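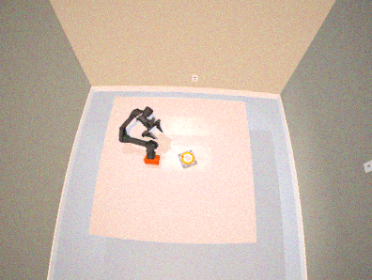
Why does a shadow have a soft edge?

A shadow is a place that light cannot reach in a straight line. Light travels straight until something gets in its way. If the thing in the way is solid, the space behind it stays darker.

Point lights and wide lights

A very small lamp makes a shadow with a sharp edge. Each spot on the floor either receives light from the lamp or it does not. A wide lamp is different. Some spots on the floor receive light from one side of the lamp only, so they are partly lit. These spots form a grey band around the dark part.

The dark part is called the umbra. The grey band is called the penumbra. Both words come from Latin: umbra means shadow, and paene means almost.

Distance matters too

Hold your hand close to a wall and the penumbra is thin. Move your hand towards the lamp and the penumbra grows wider. The Sun is a wide light, so the shadow of a tall tree is sharper near the trunk than at the top.

Try it yourself

You need a desk lamp, a ruler, a pencil and a sheet of white card.

1. Stand the card upright, 50 cm from the lamp.
2. Hold the pencil 2 cm in front of the card. Look at the edge of the shadow.
3. Move the pencil back until it is 33 cm from the card. Look again.
4. Measure the grey band each time and write down both widths.

Do not touch the bulb or look straight at it.

Words to know

Opaque: lets no light through. A brick is opaque.
Translucent: lets some light through but scatters it. Tracing paper is translucent.
Transparent: lets nearly all light through. Clear glass is transparent.

Written by Fitzgerald Delacroix for Barkavano Junior Science. The next page, on mirrors, follows in September.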